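Section 4 of the Potstead clearing guide, rev. 22nd November. For floor staff on the Kallo sorting tables. Covers what you set up, what the arms do now and what's still yours.
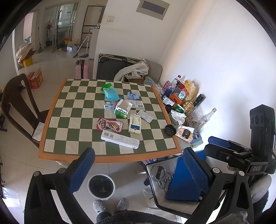
## 4.1 Before you start

You need:

- one table with a cloth on it, any pattern, as long as it stays flat
- the items for the round, mixed. Cartons, blister packs, pouches, wrappers, lids
- the Reuter tally sheet for the shift
- a bin within reach of your seat

Old way was one person sorting by hand for the whole shift and a second person writing it up. Now the arms do the picking and you do the layout, the checking and the odd stuff. Your grade and your break times don't change. Where you look all day does, so read 4.4 before your first shift, not after.

## 4.2 Laying out the table

1. Smooth the cloth. Wrinkles get picked up as edges and the arm will go for them.
2. Put the items for the round in the central area. Spread out. Some touching is fine — a small carton up against a bigger box is normal and we want some of that.
3. Mix it up. Medicine boxes next to snack pouches, flat things next to open boxes. Don't line things up by size.
4. Leave open flaps open. Don't tuck them in to be tidy.
5. Anything not in the round goes to the side of the table by the wall. Bottles, cups, cans, full bags. It can be crowded over there, that's OK.
6. Stand bottles up if they'll stand. If one leans, make sure it leans on the wall side.
7. Check the chairs. One that isn't used gets pushed in.

**Note:** long narrow boxes can lie at an angle. You don't have to square them to the table edge. A lot of people coming over from the old line do this out of habit and it costs time.

**Caution:** nothing over 500 grams in the middle of the table. Heavier than that goes to the side and gets moved by hand.

## 4.3 Running a round

1. Sit or stand clear of the arms before you press start. Feet too.
2. Wait for the 2 beeps. One beep means it's not ready, so check the pads and try again.
3. Check the finger pads are seated right. Blue side faces in. A pad that's twisted will drop thin cartons and mark the thick ones.
4. Press start. Hands off the table from here.
5. Watch the first few picks. If they're clean you can look away and start on the tally.
6. When it stops on an item, look at the item first and the screen second. Usually it's a clear wrapper or something shiny.
7. Pick that one up yourself, put it in the right tray, press continue.
8. At the end of the round, clear what's left and write it down under "by hand".

**Caution:** do not reach across while an arm is moving, even if you can see exactly what it's missing. Press stop. It takes 2 seconds and nobody is timing you on stops.

**Note:** if it fails on the same item again and again, take that item out of the round and write the type on the sheet. "Clear packet" or "foil" is enough, no essay needed.

## 4.4 What's different for you

Less lifting. Less repeat reaching, and the wrist complaints from the old tables should drop off. More watching, though, and watching is tiring in it's own way. Swap seats at the halfway mark. If there's no one to swap with, tell the shift lead and take the pause anyway.

You're still the one who decides. The arm sorts by shape and print. It does not know if a box is the wrong box, or if a blister pack should never have been in there. Anything with medicine markings gets a look from a person before the tray leaves the table. That step stays manual, and Lomilano has it in writing.

People trained on the old line know things the arms don't — which cartons crush, which pouches slide. Put it on the sheet. Layout rules 3 and 4 in this section both came from notes like that in March.

The tally does not score people. It counts picks and stops for the table. If anyone tells you otherwise, show them this page.

## 4.5 Codes you'll see

| Code | What it means | What you do |
|---|---|---|
| 12 | Pad not seated | Stop, reseat, start over |
| 34 | Item too close to table edge | Move it in, continue |
| 61 | Can't tell two items apart | Separate them by hand, continue |
| 70 | Cloth has shifted | Stop, smooth, lay out again |

Code 61 is the common one. Happens mostly with small cartons resting on bigger ones. Don't reset the whole table for it, just seperate the two and go on.

**Caution:** code 12 twice in a row means change the pad. Spares are in the Reuter drawer. Sign for them.

## 4.6 End of shift

1. Press stop, wait for the arms to settle, then power off.
2. Wipe the pads with the dry cloth. No spray.
3. Empty the bin.
4. Shake out the tablecloth and lay it back flat.
5. Tally sheet in the tray by the door, your initials on it.

Pad changing and arm alignment are in section 5.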